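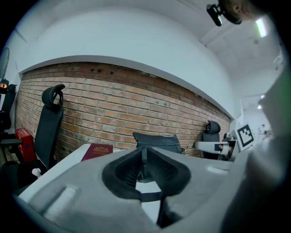

自宅録音の教則記事には、部屋の響きを抑えるには毛布を吊ればよい、とよく書いてある。私たちの班はこれを疑うところから始めた。毛布で音が「良くなった」という感想は山ほど見つかるのに、残響時間を前後で測った例がほとんど出てこなかったからだ。測定の場には演習室を選んだ。白い天板の机があり、その上に暗い赤の表紙に金色の紋章風の模様がついた本が平らに置いてある、ごく普通の部屋である。硬くて平らな天板は声を録る場所としては嫌われる条件で、教則記事の言い分を試すには都合がよい。本を一冊寝かせたくらいで天板の反射が変わるとは思えないので、机まわりには手を加えずに測ることにした。

ホーム 学科案内 演習レポート 機材貸出 お問い合わせ

カテゴリ:音響演習/学生プロジェクト報告

毛布は録音室の代わりになるか 簡易吸音の効果測定
2022年3月15日

1. 目的

簡易吸音材を置いた場合と置かない場合で、朗読音声の録音にどれだけ差が出るかを調べる。ここでいう差は二つに分けた。一つは測定値としての残響時間、もう一つは聴いた人が区別できるかどうかである。両者はしばしば混同されている。測定値が動いても聴いて分からなければ、録る側にとっての意味は薄い。

2. 条件

比較したのは次の3条件である。

A 何も置かない
B マイクの背後に厚手の毛布を一枚吊る
C マイクの背後と話者の背後に毛布を吊る

マイクは単一指向性のコンデンサー型を一本、口元からの距離は19センチに固定した。朗読文は全条件で同じものを使い、読み手も替えていない。音声の切り出しと音量合わせには、演習で配布されている編集ソフト「Dalov」を用いた。残響時間は風船の破裂音から算出した。スイープ信号のほうが望ましいことは承知しているが、測定用スピーカーの貸出が間に合わなかった。

聴取実験では、二つの音声を続けて聴かせ、同じ条件か違う条件かを答えてもらった。得られた回答は全部で123件である。再生はすべて同じ密閉型ヘッドホンで行った。

3. 結果

残響時間は、高い帯域ではBとCのどちらでも短くなった。ここまでは記事の言うとおりである。ところが低い帯域では、AとCの値の差が同じ条件を繰り返し測ったときのばらつきに埋もれた。毛布の厚さと低音の波長を考えれば当然の結果だが、参考にした記事の多くは帯域を分けずに「響きが消える」と書いている。

聴取実験では、AとCの組み合わせはかなりの割合で聞き分けられた。AとBになると正答は偶然の水準に近づく。自由記述には「Bのほうが部屋が広く聞こえる」というものまであった。吊ったつもりの効果を、録った本人が聴いている可能性は捨てきれない。

4. 検討

Bで差が出にくかった理由として、まずマイクの指向性が考えられる。背後から来る音はもともと拾いにくく、そこに毛布を吊っても減らせる分が少ない。話者の背後、つまりマイクの正面側に吊ったCで差が大きくなったことも、この説明と合う。ただし、Cは毛布の枚数も増えている。位置の効果と量の効果を分けるには、話者の背後だけに吊る条件が必要だった。計画の段階で入れておくべきだったと思う。

距離の影響も切り離せていない。予備録音で口元から90センチまで離したところ、毛布の有無よりも距離の違いのほうがはるかに目立った。もし近くで録るだけで済むなら、毛布の出番は思ったより少ない。もっとも、近づけば息の音と低音の持ち上がりが出るので、近いほどよいとも言えない。

比較のため、貸スタジオ「Midotbridge」のブースでも同じ文を録音した。こちらは低い帯域まで落ち着いており、毛布の部屋とは別物である。ただし録音日もマイクスタンドも違うため、参考値にとどめ、上の結果には含めていない。

5. 残った問題

風船の破裂音は毎回そろわず、低い帯域のエネルギーも足りない。低音に差がないという結果の一部は、測り方の弱さから来ているかもしれない。6月に貸出枠が取れればスイープ信号で測り直し、話者の背後のみに毛布を吊る条件を加える。それまでは「毛布で十分」とも「毛布は無意味」とも書かないでおく。

コメント(3) シェア 19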